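Home Contents Previous Next Glossary
Last updated: August
Reading time: 13 minutes

Chapter 14
Waste at Home: Sorting, Collecting, and Throwing Away

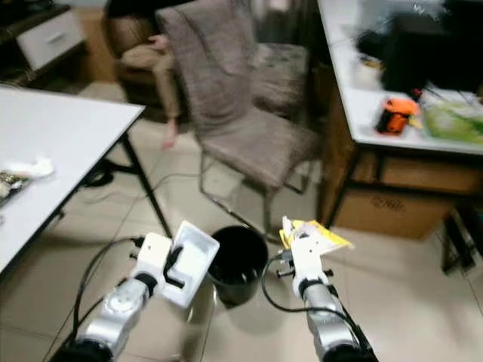
Figure 14.1 A plastic tray and a piece of paper packaging at an open trash bin. Each item a household discards takes a separate decision.

Every home produces waste every day. Food is unwrapped, mail is opened, a tissue is used, a light bulb fails. Most of these items pass through a person's hands in a few seconds and are not thought about again. In this chapter we slow those seconds down and look at what happens in them.

Chapter 13 dealt with how goods come into the home: shopping, unpacking, and storage. This chapter follows the same goods on their way out. Many of the things you will read about were never wanted for themselves. A tray keeps food from being crushed. A wrapper keeps it clean. Once the food is eaten, the tray and the wrapper have finished their work, and the household has to deal with them.

The open bin in Figure 14.1 is a common type. It has no lid and stands directly on the floor, where it can be moved to wherever the work is being done. A bin like this is easy to use because nothing has to be opened first. It also has limits. Smells are not contained, and pets and small children can reach the contents. Section 14.3 compares open bins, pedal bins, and built-in bins.

A hard tray and a piece of crumpled paper also behave differently once they are in the bin. Paper can be pressed down. A rigid tray keeps its shape and traps air beneath it, so a few trays can fill a bin that weighs very little. For this reason we will measure household waste in two ways, by weight and by volume. The two measurements often give different answers about which material is the biggest problem.

A household record

Throughout the chapter we will refer to a record kept by Hernán Muñoz, who teaches home management in the town of Stosmont. For 18 days he weighed everything his household of four threw away. He used a kitchen scale and wrote the results in a notebook kept on top of the refrigerator. On the heaviest day, a Sunday, the total came to 3,050 grams. More than half of that was vegetable peelings and leftovers from a family meal.

Packaging made up a small share of the weight on most days. By volume it came first on almost every day of the record. Muñoz had expected food scraps to fill the bin, and he had bought a larger bin with that in mind. After reading back through his notes he kept the old one and began stacking trays inside one another before discarding them. The bin then needed emptying every third day instead of every second day.

His notes also show where waste begins. The kitchen was the main source, but a good deal came from the table, the living room, and a desk near the front door. Small items tended to stay where they were used. Tissues, receipts, and wrappers were left on the nearest flat surface and collected later, usually all at once. Section 14.2 looks at how the distance to the nearest bin affects this habit.

Rules differ from place to place

What counts as recyclable depends on where you live. In Stosmont, clean plastic trays go in with bottles and cans. In the neighboring town of Wekar, trays are treated as general trash and only bottles are collected. Paper packaging can be just as confusing. Some of it is plain paper, and some has a thin plastic lining that cannot be seen without tearing it. Before you begin the activities in this chapter, find the current collection rules for your own address and keep a copy with your notes.

In this chapter you will learn to

- name the main types of household waste and give examples of each
- measure waste by weight and by volume
- choose a bin that suits a room and the people who use it
- read a local collection guide and apply it to real items
- plan a weekly routine for emptying and cleaning bins

Key terms

general waste: material that is not collected for recycling or composting
rigid packaging: packaging that holds its shape when empty, such as trays, tubs, and jars
flexible packaging: packaging that folds or crumples, such as bags, wrappers, and paper
residue: food or liquid left on packaging after use
nesting: placing empty containers inside one another to save space

Before you read

Look at the bin nearest to you. Without taking anything out, write down what you expect to find in it and which item you think takes up the most room. Keep the list. You will need it for Activity 14A, in which you sort the contents of one bin onto a sheet of newspaper and compare them with your guess. Wear gloves, and wash your hands when you finish.

14.1 What Is in the Bin?

Household waste is usually divided into food waste, packaging, paper, textiles, and a last group of mixed items that includes broken objects and used cleaning supplies. The groups overlap. A pizza box is both packaging and paper, and if it is greasy, many towns will not accept it as either. We begin with packaging, the group that changes most from one household to the next.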